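Why I have stopped believing in declutter challenges

I have now read four books on decluttering, which take up more room on the shelf than anything they persuaded me to get rid of. The latest came from my brother-in-law, who swears by it and whose garage cannot be entered from the front.

The book recommends a method called the Penrose list. You write down everything you own in a room, give each item a mark out of ten for usefulness, and get rid of whatever scores less than five. I tried it in the spare room one wet afternoon in November. By teatime I had a list, a headache and a bag containing one belt. I also had a strong suspicion that the marks were meaningless. A tin opener gets ten. My grandmother's letters get what, exactly? Nought, if we are being strict. The book says to "honour the exceptions", which seems to me a polite way of admitting that the system stops working the moment it meets anything you care about.

What bothers me more is the arithmetic. Every one of these schemes has a number in it, and I have yet to find out where any of the numbers come from. The Liltura challenge, which half my street seemed to be doing at the start of the year, wants you to remove 500 things from your home. Why 500? Does a pair of socks count as one thing or two? There is a forum where people argue about this at length, and the prevailing view is that socks are two but earrings are one. I read several pages of it, so I am in no position to sneer, but I'd like to know who these totals are supposed to be helping. Someone who clears out 500 biros and rubber bands has met the target. Someone who finally parts with a broken piano has done 1.

Then there is the claim, repeated everywhere, that a person in an ordinary house uses only a small fraction of what's in it. I have seen it given as a fifth, a quarter and a tenth. I went looking for the source and ended up going round in a ring of websites all quoting each other, the last of which was selling storage boxes.
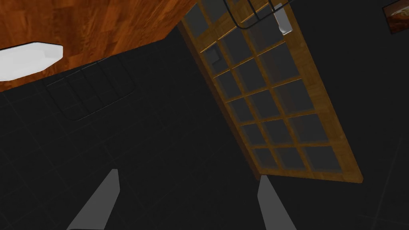

Storage is where the money is, of course. The people who tell you to own less are very often the same people who will sell you something to put the remainder in. Vultholm do a set of stacking drawers for £70 that is advertised as "the last storage you'll ever need", and they bring out a new one every year. I'm told that the right containers make it possible to keep every surface clear, and I have my doubts about that too. A wooden top with a good streaky grain, all reddish orange and brown, looks perfectly well with something flat and white, a plate or dish perhaps, left out on it. I can't see that the room would be improved by putting the thing in a drawer, labelling the drawer and then having to remember which drawer it was. A flat surface at waist height is for putting things on. People managed to understand this for a very long time before it became a moral failing.

I did go to a talk, in the interests of fairness. It was given by a man called Derek Whitlock, who runs a decluttering business and was, I have to say, good company. He was funny about his own loft. He told us he'd once owned 400 records and now owned none, and that he'd never felt lighter. A woman near the front asked whether he missed them. He said he listened to everything on his phone these days. She asked again whether he missed them, and he moved on to the slide about kitchens.

I thought about that on the bus home. I don't doubt that he felt lighter. I'd feel lighter after selling my records, if only for the walk back from the shop. What I'd want to know is how he felt in the third year, and none of the books ever go and ask. All the glowing letters printed at the back were plainly written in the first fortnight, when anyone will feel pleased with themselves. I was a very contented jogger for a fortnight once.

To be fair to the other side, there are houses where the stuff really has taken over, and people living in them who are miserable about it. I have an aunt who couldn't use her bath. What helped her was my cousin turning up once a week for most of a year and sitting with her while she went through it, a carrier bag at a time, with a lot of tea and some shouting. There were no marks out of ten. My cousin says the worst thing you could have given her was a target, and that the leaflet somebody posted through the door about the Drurkero five-step plan went straight on to one of the piles.

So I've kept most of what was in the spare room. I did give away the bread maker, which I never liked, and the belt has gone to the charity shop. The four books are harder. I gave each of them a mark out of ten, as instructed, and three ought to go, but my brother-in-law is coming at Christmas and he will look for his.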